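# About Merkon Packing Services

Merkon Packing Services sorts, packs and bags small household goods for shops, mail-order sellers and property managers. The company works from a single building with 18 packing stations, a receiving area at the north end and a shipping area at the south end. It was set up by Thịnh Ngô and Oanh Đặng, who had both spent several years in returns handling for a housewares distributor and wanted a shop that took small, mixed orders.

Most packing companies quote by the pallet. Merkon quotes by the line item. A typical order is a few hundred units of mixed goods: bathroom and kitchen items, tubes, small bottles, cloths, travel sizes. These go out in bags, baskets or cartons according to the client's packing sheet.

## What we handle

The current catalog of item types stands at 2,994. Each type has an entry that records its outside dimensions, its weight, which way up it has to stand, and whether it may share a bag with other goods. The catalog is maintained by Châu Hồ. New item types are measured on arrival and entered before the first unit is packed.

Items are grouped in four handling classes:

- **Class A** – rigid, dry, stackable. Boxes, blocks, hard cases.
- **Class B** – squeezable or capped. Tubes, pump bottles, anything with a closure that can open under load.
- **Class C** – soft. Cloths, sponges, refill pouches.
- **Class D** – film and bags, whether supplied as goods or used as packing.

Class B takes the most bench time per unit. Caps are checked for seating before the item goes into its container. If the packing sheet calls for upright storage, the tube or bottle is placed last and supported by the items next to it.

Class D is slow for a different reason. Thin film folds over on itself and is hard to pick up by one edge. Our packers open bags at the mouth, run a hand to both bottom corners, and lay the bag flat on the board before loading. A bag that does not open cleanly is set aside.

## The packing station

All stations use the same layout. The bench is a plain table with a board on top that can be lifted off and wiped down between orders. Goods come to the bench in small baskets with perforated sides. Bags are kept on the right and baskets on the left, except at the two stations fitted out for left-handed packers.

We settled on baskets after a trial with closed tubs in our second year. The perforated walls let a packer see that a basket is clear without tipping it, and they rinse out quickly. The cutout handle matters more than we expected: it gives a fixed place to grip while the other hand is busy inside. Tubs are still used for Class A goods, where none of this makes much difference.

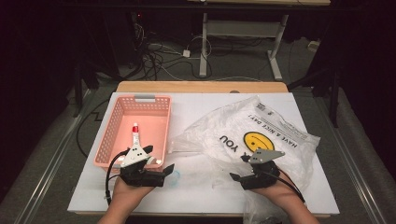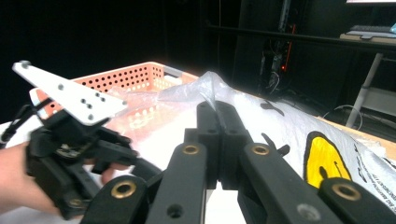 *Basket and bag work at the bench. The capped tube in the first picture is a Class B item.*

Benches are set at one of three heights and are not adjusted during a shift. Packers are assigned to a height and rotate among the stations that share it. Lighting is overhead and diffuse. We removed the clip-on lamps from most stations after packers reported glare from clear film – the two lamps still in use are at the inspection bench, where glare helps to show up creases and small tears.

## Bags and packing film

Clients may supply their own bags or use ours. We accept printed carryout bags, plain clear bags and flat film. Printed bags are packed with the print facing out and upright when the bag is held by its handles; orientation on the bench itself does not matter.

Loose film is used as fill when a basket is shipped as the outer container, mainly for gift sets. The fill goes in first and is pressed to the corners. Film that has been used once as fill inside our own building is used again for internal moves and then baled for recycling. It does not go out to a client a second time.

Standard limits for bagged orders:

| Parameter | Limit |
|---|---|
| Item types per bag | 6 |
| Class B items per bag | 2 |
| Loaded weight, single bag | 8 lb |
| Loaded weight, double bag | 12 lb |

Orders outside these limits are possible but are quoted separately.

## Checking

One order in every 20 is unpacked completely and compared with its packing sheet. The check is done by someone other than the person who packed it. Errors are logged under one of five codes: missing item, extra item, wrong item, wrong orientation, damaged container. Hiếu Khổng runs the inspection bench and issues the error summary each month. Clients with a standing contract receive the part of the summary that covers their own orders.

Wrong orientation was the most common code until last January, when the packing sheets were redrawn to include an arrow beside every Class B item. Extra item is now the most common. It usually traces back to goods left in a basket from the previous order, and the wipe-down step was extended to include turning the basket over.

## People and training

Merkon employs 47 people, most of them on the packing floor. New packers spend their first two weeks at a training station under Khôi Kiều. The first week covers Classes A and C. The second covers capped goods and film, and ends with a timed set of mixed orders. Speed is recorded but does not decide whether a packer passes; the error count does.

Packers who have completed a year on the floor can train for receiving or inspection.

## Working with us

Send a list of item types, expected quantities and a sketch or sample of the packed result. A physical sample is better, particularly for baskets and gift sets. We return a draft packing sheet and a line-item quote within five working days. Once the sheet is approved, a trial run of 25 units is packed and shipped to you for review – changes at this stage are free of charge.

Minimum order is 100 packed units. Storage of client goods is included for 30 days from receipt and billed by the shelf after that. Deliveries to the receiving area are accepted until 3 p.m.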